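3.2 Where the fieldwork happened, and what I got wrong first

I should say up front that I never meant to write about second-hand plastic tubs. My original plan was a tidy study of how people in Wutdale decide that a household thing is finished, meaning ready for the tip, and I had a whole interview schedule built on furniture. Couches, mostly. Then I started turning up at the Lim swap shed on open mornings and it was obvious within a fortnight that hardly anyone wanted to talk about couches. They wanted to talk about storage. Where they'd got it, how long they'd had it, what it used to hold, and why on earth anybody would pay full price for a new one.

So the study changed shape. Unathi Ngubane, who ran the shed's front desk the whole time I was there, let me sit beside her and write down whatever people said as they dropped things off (with their okay, see the consent notes in 2.4). By the end of May I had 1,185 logged remarks, some of them a single grumpy word and some of them going on for most of a page. I typed them all up myself, which my supervisor thought was mad, but I'm glad I did it. You hear people again when you type them.

The shed doesn't have a formal grading system. It has Unathi, and before her it had a man whose pencilled labels are still on half the shelves. Things are "good", "honest" or "parts". Good goes out the front. Parts goes to the back, where Tadeo Figueroa pulls off the handles and castors. Honest is the interesting one, and it took me ages to work out what it meant. I'd assumed it was a polite word for shabby. When I asked Unathi about it she said, "It's got marks but it's not hiding anything," and went back to her tea.

I want to spend a bit of time on that, as it's where I part ways with most of what I'd read before I got there. The writing on household discard tends to treat wear as a slide downhill. A thing starts new, gets scratched, loses value and at some point drops off the edge. That's fine as far as it goes, and it probably holds for phones. It didn't match my notes. Plenty of people at the shed liked a scratched item better than an unmarked one at the same price, and they could tell you why. A scratch told them the thing had been used and had lasted. One fellow who came in for paint tubs told me he wouldn't trust a clean one - "you don't know what it's been through if it won't show you."

I started calling this legible wear in my notebook, and the name has stuck for want of a better one. By legible wear I mean marks that a person reckons they can read a history from, whether or not they've read it correctly. I've got no way of checking the readings and I didn't try. What matters for my argument is that people made them, out loud, quickly, and then acted on them.

Location on the object mattered a great deal. Marks on the inside were nearly always forgiven. Marks on a rim or a corner were looked at much harder, with a thumb run along them, and anything that looked like a crack sent the item straight to parts. People also made a difference between scratches, which were thin and had a direction to them, and rubbed patches, which didn't. Scratches got talked about as events (someone dropped something in, someone dragged something out). Rubbed patches got talked about as habits. I found that really lovely, and I've come back to it in section 5.

Colour came into it as well. Light surfaces show dark marks, so they collect more comments, and I suspect they get judged a little unfairly for it. Figure 4 has both sorts of mark on a single white surface, with the plain gray walls of the bin around it for comparison.

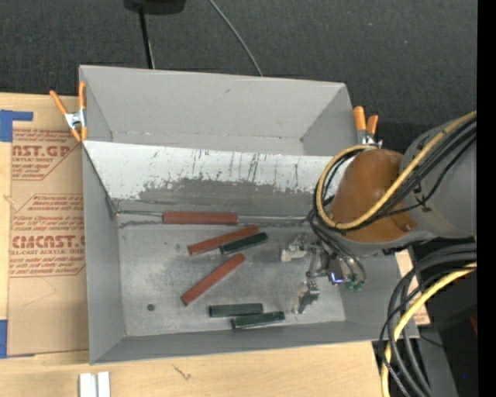 Figure 4. Gray bin on a light wooden tabletop. Thin dark scratches and streaks run down the upper part of the white sloped panel inside, with an irregular worn area lower down. A small dark scuff shows on the back wall.

I used a short list of marks like these as talking points in the second round of interviews, which took in 10 households, all of them regulars at the shed. I'd been worried that people would clam up once there was a recorder on the kitchen table, and two of them did. The rest were off and running before I'd finished my first question. I'd ask about one tub in the laundry and get walked through the whole house, out to the carport and back again, with a stop for biscuits.

Price turned out to be the weak spot in my tidy little theory. When the shed put its prices up partway through the study, people got fussier about wear of every kind, the legible sort included. Tadeo had told me this would happen and I hadn't written it down, so I can't quote him properly, but he was right. At the old prices an honest tub went out the door the same morning. At the new ones it might sit for weeks while people picked it up, turned it over and put it back. I don't think that sinks the argument. It does mean that reading wear kindly is something people do more readily when the stakes are small, and I've tried to keep that in mind all the way through the discussion.

There was also some disagreement inside households, which I hadn't planned for and didn't record very well. Couples would read the same mark in different ways and have clearly been doing so for years. In one kitchen on the Detel side of town, a stain on a bread crate was evidence of a good camping trip to one of them and of a leaking esky to the other. I've coded these as split readings and left them out of the counts in the next section, where they'd only muddy things.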